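Malow House, second floor – monthly fire and egress check
Date: 2019-06-22
Checked by: Adel Erraji
Copy to: I-seul Woo, Hagedorn Property Office

Stair doors, north and south: OK. Both close and latch without a push.

Exit signs: one fault. The sign at the Clakport Street end is dim on battery. Lit on mains. Replace battery pack.

Emergency lights: OK. Tested at the panel, full duration test is due in December.

Extinguishers: two comments. Unit 536 by the copy room has a faded inspection tag, gauge in the green. The unit outside the kitchen was behind a stack of chairs. Chairs moved, tenant told.

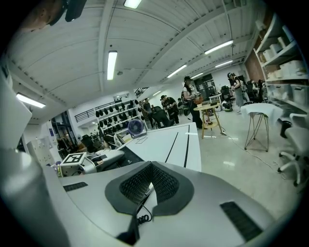
Corridor width: OK on the day, but the recycling bins keep creeping out past the tape line. I have asked for them to go back in the alcove – same comment as last time.

Extension cords: 3 found in use as permanent wiring, all in the Pundcombe suite. Tag and remove. The tenant wants more wall outlets and should put that in writing.

Ceiling tiles: one missing above the electrical closet. Storage in the closet itself is cleared.

Assembly point sign: loose at the bottom screw. Tightened.

Occupant load card, meeting room: reads 50, matches the permit. Card needs a new holder.

Open items go to I-seul Woo. Battery pack first, then the cords. I will recheck both on the next round.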